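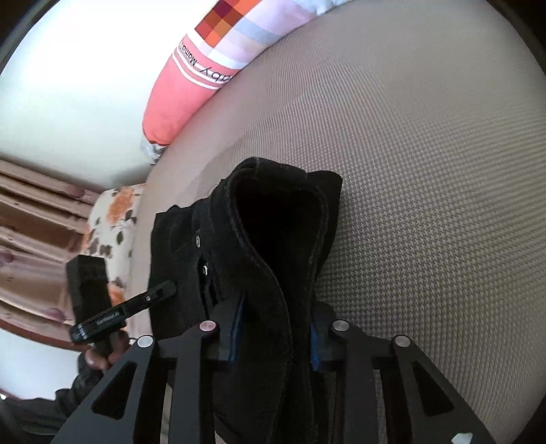

Why do robots need so many examples of something as simple as picking up a pair of pants?

Because cloth never lands the same way twice, and a learning system has to meet plenty of different heaps before it can do something sensible with a new one.

The Long Road to Folded Laundry

12/01/2020
By the Features Desk
8 comments | 9 shares

Search stories, topics, places Go

Ask the people at Plulloleo what the hardest object in a home is and they won't say a wine glass or a raw egg. They'll say pants. An egg is an egg from every side, and once you know how hard to squeeze, you're most of the way there. Pants dropped on a bed can be a tube, a ring, a flat sheet or a knot, and they change into something else the moment you touch them.

I've been following the group's Clistlow project since May, and I'm still a little giddy about it. The plan is to teach a robot to handle laundry by showing it people doing the job, over and over, in ordinary rooms. The people don't use their bare hands. They work with hand-held grippers, two fingers apiece with a soft blue pad on the inside of each fingertip, and every pinch and tug becomes part of a growing pile of examples.

I got to try it, of course! The first thing you learn is how much your own fingers have been doing without telling you. With bare hands you feel for the waistband, roll the fabric a bit, find the seam and go. With two pads you have to look, choose a spot and commit. A waistband turns out to be a gift, because it's thick and stitched and it holds some shape. Thin T-shirts are miserable. I spent most of one morning chasing the hem of a shirt around a mattress and was told, kindly, that my failures were useful too.

They really are kept. A grasp that slips and gets redone shows the system what a recovery looks like, and the team would much prefer a messy recording with a good rescue in it to a perfect one where nothing goes wrong. What they throw out are the hesitations, those long stretches where a person hovers and can't decide. A robot trained on too much of that will hover as well, and I have seen it do so over a sock.

Dark clothes have a chapter of their own in the project notes. Black denim swallows light, so the inside of a waist opening can look like nothing at all, and the folds that tell you where one leg stops and the other starts nearly disappear. Early on, the collection leaned toward bright towels because they were easy. The model got very good at bright towels. Now each household is asked to work through whatever is in the drawer, black jeans included, on whatever bed or couch they happen to own.

That last part matters more than I expected. Plotum, the small workshop that builds the grippers, began with a clean gray table and even light. Systems trained there did fine until somebody put a patterned blanket under the clothes. Moving into real bedrooms, with their woven covers and flowered cushions and glare off the walls, slowed everything down and made the results far better.

A session runs through 8 garments, and each one gets tossed, not placed. People are surprisingly bad at tossing. Left to ourselves we drop a shirt more or less face up, arms out, so there's a house rule that you shake the thing first and let go from chest height. Using a pair of grippers together takes longer to learn. One holds while the other travels, and beginners tend to move both at once and pull the fabric into a hammock. It took me more than two hours to stop doing that.

Over at the Naidoo test apartment, where trained models get their turn on a robot, I watched a pair of work pants go from heap to half-folded. The arm found the band, lifted, waited for the legs to swing down, and brought the second gripper in under the crotch seam. Then it dropped a cuff and picked it up again with the little sideways scoop that people use. I cheered out loud.

Button flies are next on the list, and after that, fitted sheets.

Comments (8)
Share this story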